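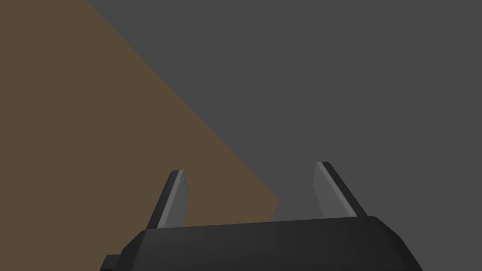

*Simulation, gripper view. Fingers open.*

**Equipment planning, Crăciun bench**
Saturday, 9:30 a.m., upstairs room
Present: Mimoza Ionescu (chair), Américo Caldeira, Halvard Løken, Spyros Georgiev. Ermira Softić by phone, minutes by Georgiev.

**1. Minutes of the last meeting**

Approved with one correction. Løken did not "welcome" the cost of the workbench. He "noted" it.

**2. Money**

Ionescu reported that the equipment line stands where it stood last time, minus the chairs. Caldeira asked which chairs. The ones we are sitting on. Caldeira withdrew the question and adjusted his seat height.

The plan is still to buy the two-arm setup in stages and to keep working in simulation until the first stage is delivered. Softić said simulation is the only part of the project running under budget and she would like this recorded. It is recorded.

**3. Gripper fingers**

Histbridge has quoted $2,550 for a spare set of fingers and pads. Shipping is another $131, or free if we order before we have approval to order. Lead time is 11 weeks.

Løken asked why we need spares for a robot we do not own. Caldeira said pads wear, and that when they wear you want the replacements in a drawer and not on a ship. Løken asked how many pads had worn out so far. Caldeira said none, the current ones being made of arithmetic.

Softić would rather hold the spares until stage two and spend the money on a better table. She has priced one and it is not cheap either. Ionescu asked her to send the price around before anyone gets attached to it.
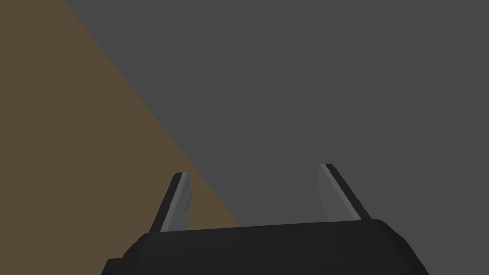

*Simulation, gripper view. Open, nothing held.*

Agreed: spares move to stage two. Caldeira asked that his disagreement be minuted. He then voted in favor.

**4. One arm or two**

This item was supposed to take ten minutes and took us up to the coffee.

Løken's paper (circulated late, read by most) proposes buying one arm now and the second when the first has "demonstrated value." Ionescu thanked him for it. Softić said every task on our list that she cares about is a two-handed task, and a one-armed version would be a different project with the same name. She offered to write that project up if the meeting wanted it. The meeting did not.

Georgiev pointed out that the Zoken price for a pair is lower than twice the price for one, though the mounting plate then becomes our problem. The plate is not in the quote. Neither is the emergency stop, listed under "options" along with a carrying bag. Georgiev will ask for a revised quote with the stop in and the bag out.

On reach, Caldeira wants the far end of the table kept as the test case. Anything can look good with the parts laid out right under the robot's chin.

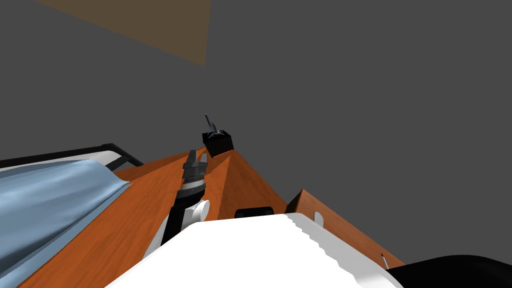

He suggested we write it into the acceptance test before we sign, so that a supplier can't set up its demo in the easy spot and call it a day. We would supply the layout, and they would get it the same morning. Ionescu liked this. Løken liked it too, after confirming it was free.

Agreed: two arms, stage one, subject to the revised quote. Løken abstained and had a pastry.

**5. Simulation license**

The Oltari license is up for renewal. We have been using the single seat, taking turns, with the schedule on the whiteboard where it gets wiped every time someone wants to draw a bracket. Softić logged 70 hours last month, mostly at night, mostly other people's slots. She was not sorry.

A second seat would let her run the tabletop tasks while Caldeira works on the single-gripper views. He argued that a seat now costs less than finding out in stage one that the tools don't fit the fingers.
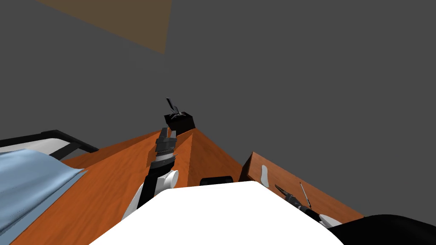 Løken wondered whether a second seat was a substitute for the second arm or an addition to it. Told it was an addition, he asked whether the word "stages" still meant anything. He would support the seat for one year only, with the renewal on the agenda and not slipped through with the printer toner, as in November.

Ionescu said the toner had been perfectly regular. One year agreed. The whiteboard schedule continues until the seat is live.

**6. Any other business**

The freight elevator is too short for the workbench unless the legs come off. Caldeira will measure the legs. Softić's line dropped out here and we took it as consent.

**Actions**

- Georgiev: revised Zoken quote, with emergency stop, without bag
- Caldeira: draft acceptance test; workbench legs
- Softić: table price to everyone; give Caldeira his slots back
- Ionescu: Oltari second seat, one year
- Løken: shorter paper, earlier

Closed 11:50 a.m. Next meeting when the quote comes in.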